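Can a robot arm clear a cabinet top yet? "In simulation, sometimes," says the lead engineer at Harnelum. Her group has logged 3066 simulated tidying runs. Small toys remain the hard class -- "they're round, they tip, and the fingers hide them."

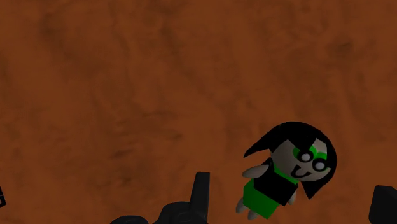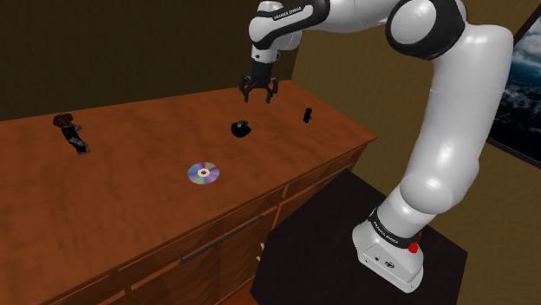 Both views are simulator renders.

Drawers are easier, she says, as a handle stays where it is. She won't give a date for a home trial. "Ask me in December. I'd want 29 clean runs in a row first, on real furniture."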